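**Resting bread dough overnight in the refrigerator**

Posted by Anjani Purba

I should be grateful for guidance on a plain white loaf. The recipe issued with my Leemans tin asks for the dough to rise for 2 hours at room temperature. I would prefer to prepare it in the evening and bake before work. May the first rise take place in the refrigerator, and should the quantity of yeast be reduced?

Posted by Ratwood

It may. Mix and knead the dough as usual, place it in a lightly oiled bowl with a close-fitting cover, and refrigerate it for 9 hours. Members using dried yeast are advised to halve the amount given for a same-day loaf. The salt should remain unchanged. 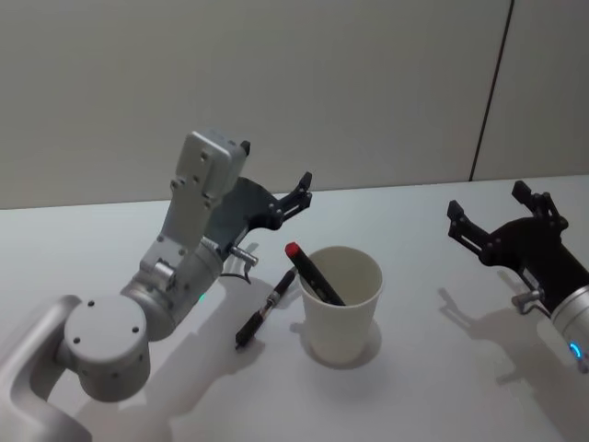
On removal, the dough will be stiff. Shape it while cold, place it in the tin and leave it at room temperature until it stands just above the rim. In a cool kitchen this second rise can take 55 minutes or longer - the dough should be judged by its height and not by the clock.

Posted by Setix

I never alter the yeast and my bread is fine. Use a bigger bowl.

Posted by Dastomeo

I would support the first reply, with one reservation. Enriched doughs containing butter or egg behave differently and may need up to 13 hours in the cold. For a plain loaf the timing given is suitable. Please also ensure that the oven is fully heated before the tin goes in.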